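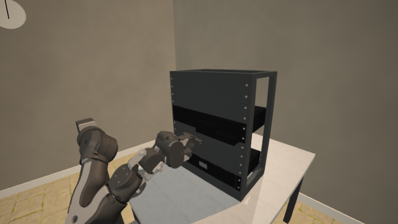

## 4. Planning and Budgeting a Rack-Service Cell

This section covers the purchase of one Mulia arm for handling rack-mounted units. Complete it before placing an order. Wiring is covered in Section 5 and motion setup in Section 6.

The cell is planned in Kivivlow first and bought second. Figures taken from the simulated cell are used on the order form, so the model must match the site.

### 4.1 Before you start

Have the following at hand:

- Floor plan of the room, with wall and door positions
- Outside dimensions and loaded weight of the rack
- Height and load rating of the table
- Front-panel drawings for each unit to be handled
- Purchase code for the project

### 4.2 Size the cell

1. Open Kivivlow and load the template **Rack, tabletop**.
2. Replace the template room with your own walls. Leave the floor at zero height.
3. Enter the table height. Measure at all corners and use the highest value.
4. Place the rack on the table. Set the depth from the front posts to the back of the frame. Do not use the depth of the longest unit.
5. Enter the position of each unit and each filler panel. Filler panels count as obstacles.
6. Place the arm base. The distance from the base axis to the front posts must not exceed 700 mm.
7. Run **Reach check** for every shelf to be served.

> **Note:** Reach check tests the gripper position only. It does not test the elbow. Run **Sweep check** as well, with the table and walls included.

> **Caution:** A pass at the middle shelf does not cover the lower shelf. The wrist approaches at a different height and may meet the tabletop. Check each shelf separately.

### 4.3 Select the gripper

Choose fingers by the gap between units and by the shape of the front panel. Short angular fingers suit a flat panel with clearance above or below it. Units that sit behind the front posts need extra finger length equal to the setback.

1. Measure the smallest gap the fingers must enter.
2. Subtract 7 mm for clearance.
3. Compare the result with the finger thickness on the data sheet.
4. If the fingers do not fit, change the shelf spacing in the model and return to step 1.

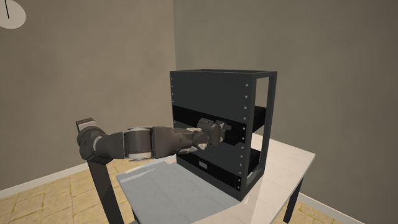 5. Run the approach at low speed and stop at first contact with the front of the unit.
6. Record the contact force and the wrist angle. Both are entered on the order form.
7. Repeat the run with the unit moved to each limit of its mounting tolerance.

A pass in Kivivlow does not confirm grip on the real surface. Request sample fingers if the panel is painted, coated, or vented across the contact area.

### 4.4 Build the budget

Enter prices before tax. Use one line per item.

| Item | Supplier | Price (USD) |
|---|---|---|
| Gripper and finger set | Pons | 1,694 |
| Base mount and anchors | Dimundale | 1,371 |
| Spare finger set | Pons | 700 |
| Arm and controller | Mulia | By quote |
| Guarding | Site choice | By quote |

Freight is quoted separately by each supplier. Installation labor is not included in any line above. If the floor is tiled, get a price for anchoring through the tile into the slab and add it as its own line.

> **Note:** Do not leave out the spare finger set. Lead time on a single replacement is the same as on a full gripper.

### 4.5 Review and order

1. Export the Kivivlow cell file and attach it to the order form.
2. Send both to Azucena Carrillo for the technical check.
3. Correct any item returned and export the file again. Edited forms with an old cell file are rejected.
4. Send the approved form to Lærke Kárason for purchase.

Orders to be charged to the current budget year must be approved before the end of November. Changes to rack layout after approval require a new Reach check and Sweep check for every shelf.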